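Category: About the School

About Jirau Sewing and Repair School

We teach hand sewing, machine sewing and clothing repair to adults and teenagers.

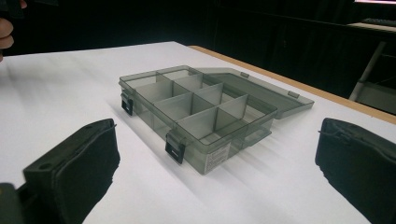
An empty compartment box, ready to be filled.

Every student in the beginner course gets a box with small compartments on the first evening. It goes home empty and comes back the next week with whatever the student found in drawers, jars and coat pockets: shirt buttons, hooks, snaps, a few needles stuck in a scrap of felt. Sorting that out is the first lesson. Some students are surprised that we spend most of an hour on it before anybody threads a needle.

How we started

The school was opened by Chae-won Cheon in two rooms over the old Wakitz shoe store. She had worked for years in the alterations department of a dry cleaner and was used to people asking her at the counter how to sew on a button or take up a hem. She taught the first class at a folding table with borrowed machines. There were six students, and four of them signed up again.

We moved to our present building on Ha Street when the shoe store was sold. It has one large classroom, a smaller cutting room, a supply room and an office that is mostly used for storing coats. The classroom has white tables because small dark things are easy to see on them. Black snaps on a brown table will cost you ten minutes.

We now have 35 places in each term, split between the day and evening groups. A term begins in March and another one begins in the fall. Summer is for short workshops and for servicing the machines.

What we teach

Beginner Mending covers buttons, hems, split seams, hooks and eyes, and plain patches. It is done by hand from start to finish. You don't need any experience and you don't need to own a machine.

Machine Basics follows on from that. Students learn to wind a bobbin, set the tension, sew a straight seam and put in a zipper. The final piece is a lined pouch. A few people make a second one to use in place of the first.

Clothing Repair is for students who have finished the other two or can show us similar work. They bring their own garments. We do worn collars, pockets, linings, knees and elbows. We don't take leather or wetsuits.

There is also an open table one evening a month for former students. No lesson is given, but a teacher is in the room, and you can use the machines, the irons and the supply room.

The supply room

People who visit the school usually want to see the supply room, so a few words about it belong on this page.

Buttons are sorted by color first and then by size. Shanks are kept apart from flat buttons. Snaps are stored in pairs, both halves in the same compartment, and a snap with only one half goes in the jar by the door. Hooks are kept with their eyes. Bobbins are sorted by machine, as two of our machines take a different size from the rest and the wrong one will jam.

We used glass jars for a long time. They look good on a shelf, but you have to tip everything out to find one button, and then you have to put everything back. Shallow boxes with dividers took over shelf by shelf. We like the see-through plastic kind, because you can check what's inside with the lid down. Lids that are hinged to the box are better for a classroom than loose ones, which wander off to other tables.

Rules for the boxes are posted on the supply room door:

Open the box flat on the table, never on your lap.
One kind of thing per compartment.
Close both sides of the lid before you lift it.
If you use the last one, write it on the list.
Leave a new box empty until somebody has decided what it's for.

The last rule was added after a box was filled by four people in one afternoon, each with a different plan. It took two evenings to undo.

At our last full sorting we had 816 complete sets of matching buttons, a set being four or more. That sorting takes place between terms, and former students are welcome to come and help. Lunch is provided.

The Jevitz Fund

The fund pays course fees for students who can't manage them. It was set up by the Jevitz family, who ran a notions store in town and gave us their remaining stock when they closed. A lot of our thread and nearly all of our older buttons came from that store, still on the cards. To apply, ask at the office for the short form. It has one page, and we don't ask for letters or pay stubs. We answer within 2 weeks.

Fees and what to bring

Each course costs $235 for the term. That covers the compartment box, needles, thread, practice cloth and the use of a machine where the course calls for one. The box is yours to keep.

Please bring small scissors if you have them, reading glasses if you use them, and one garment that needs work. Choose something you would like to wear again but can afford to spoil. Wool coats and wedding clothes should wait until the second course.

Donations

We accept buttons, zippers, thread on spools, hooks, snaps and cotton cloth in pieces larger than a pillowcase. We can't use elastic that has gone stiff, pins with rust on them, or yarn. Empty divided boxes are always useful, in any size, as long as the latches work. Leave donations at the office during class hours and not on the steps, where they get rained on.

Visiting

You are welcome to sit in on a class before you sign up. Come to the side door a little before 6 p.m. and ask for whoever is teaching. Parking is on the street. The classroom is on the ground floor and there is no step at the side door.

Comments

marlene_k
I took Beginner Mending two years ago and still have my box. All the shirt buttons are in the front row and I have not bought a button since. Is the open table still going in the summer?

Office
Hello Marlene, no open table in the summer, it comes back in the fall. The short workshops are open to former students though.

T. Bower
Would you take a big tin of mixed buttons from my mother's house? Not sorted at all, I'm afraid, and there may be some foreign coins in with them.

Office
Yes please. Unsorted is fine, the beginners can practice on them. We'll set the coins aside for you.

quiltnomore
Do teenagers need a parent with them in the evening group? My daughter is 14 and wants to learn zippers.

Office
She can come on her own. She would need to start with Beginner Mending, and zippers are in the course after that.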